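How to sort a mixed box of fruit before it goes bad on you

Posted 3/21/25 by Evie Cheetham

Quick one today, I have 18 jars on the counter waiting and a kettle going. People keep asking how I get through a whole mixed box without half of it turning to mush at the bottom. Answer is sorting. Do it the day the box comes home. Not the day after.

I get mine from the Sotevdale market, end of the morning when they want rid of it. Mixed boxes, whatever's left. Yellow ones, brown ones, green ones, things I can't name. You don't need to name them to sort them. You need your eyes, your thumb and your nose.

What you need

A big clear table or a stretch of counter
Two old towels, folded flat
Three bowls or trays (four if it's a really big box)
A damp cloth and a dry cloth
A small paring knife
A bucket for the scraps
Masking tape and a pen

No washing yet! I'll come to that.

Step 1. Unload it by hand

Do not tip the box. I know. It's faster. But every piece that rolls into another piece gets a bruise you won't see until day three, and then you've got a soft brown patch and flies.

Lift them out one or two at a time and set them on the towel. Stem side down if they'll sit that way. If the box is deep, take the top layer off first and sort that before you go digging, otherwise you run out of table.

Anything leaking goes straight in the bucket. Wipe whatever was touching it with the damp cloth, then the dry one. Put those neighbors off to one side, they get used first.

Step 2. Big ones left, small ones right

Rough size only. Don't fuss. The reason I bother is that I use them differently – the big smooth ones get eaten fresh or sliced, the little ones go in the pot whole or halved. Also the little ones get squashed if you pile the big ones on them.

If you have two kinds that look alike, keep them apart till you've cut one of each. I once put a whole batch of something very sour in with the sweet ones and had to throw so much sugar at it that the jam could stand up on its own.

Step 3. Look at the whole skin

Pick it up, turn it all the way around. Light from a window is best, the bulb over my stove makes everything look ripe.

What you're looking for is the difference between a mark and a problem. Marks are fine. Fruit grows on a branch, it gets rubbed by the branch and leaves and other fruit. So a scar that's dry and flat and feels the same as the skin next to it is just a scar. Leave it, or cut it off when you peel.

A round yellow-orange one can be nice and smooth nearly everywhere and still have a small dark blemish with a lighter scar running down from it. That's one to check with your thumb, not one to toss on sight. The smaller olive-brown kind is harder to judge as the skin is speckled anyway. With those I go by feel more than looks. 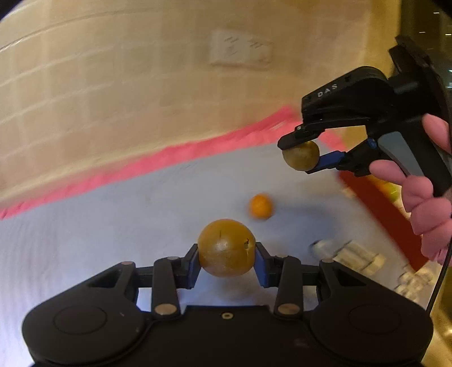
Step 4. The thumb test

Thumb flat, not the tip. Press next to the mark and then on the mark. Gently, you're not juicing it.

Same feel both places – keeper.
Mark is a bit softer – use this week.
Thumb sinks in, or the skin slides – cut it open now.
Hole with anything crumbly in it – cut it open now, over the bucket.

Then smell the stem end. Sweet is good. No smell usually means it needs longer. If it smells like wine or vinegar it's past eating fresh, and I don't put those in jam either, whatever my aunt says.

Step 5. Into the bowls

Bowl one is KEEP. Firm, skin whole, marks dry.
Bowl two is THIS WEEK. A little soft, or was sitting next to a leaker.
Bowl three is TODAY. Bruised or split but still sound inside. Cut the bad bit out with plenty of room around it, and get the rest in the fridge or in a pan.

If you're going to do four bowls the extra one is for anything hard as a rock. Those want a few days on the counter. Check them every morning.

Label the bowls. Tape and pen. Somebody in your house will eat from the wrong one otherwise, and it'll be the KEEP bowl, every time.

Step 6. Storing

Keepers go in one layer. Shallow trays are best, I use the Grakow ones with the slats, but a baking sheet with a towel on it does the job. Leave a bit of space between each piece so one bad one doesn't take out the row.

Cool and dim, with some air. My back hallway works until it gets hot out. No sealed bags, no lids. They sweat.

Don't wash the ones you're storing. Wash when you're ready to eat or cook. Wet skin in a tray is how you get that gray fuzz round the stem.

THIS WEEK goes where you can see it. Front of the fridge or middle of the table. Out of sight means forgotten, at least here.

Step 7. Check again

Every two days, run your eye over the trays and turn each piece a quarter turn. Takes a couple minutes. Move anything that has softened down a bowl. Pull anything with a wet spot right away and wipe where it sat.

Things that went wrong for me

Sorted in the evening under a yellow lamp. Could not tell ripe from unripe, had to redo all of it.

Stacked two layers "just for one night." Bottom layer had flat spots by breakfast.

Kept the bananas in the same hallway. Everthing went ripe at once. Keep them in another room.

Squeezed too hard. If you've got kids helping, show them the flat thumb first, then let them do the size sorting and leave the pressing to you.

A few questions I got last time

Can you freeze the TODAY bowl? Yes. Cut it up, take out pits or seeds, freeze flat on a sheet and then bag it. Good for pies, no good for eating as is, it goes soft when it thaws.

Do I peel the scarred ones? For eating, sometimes, a scar can be tough. For jam I just nick it out.

What time of year is best for mixed boxes? I get the best ones in September, but I'll take a box any time they've got one.

Jam post is next, the small batch one. Need to go turn teh kettle off.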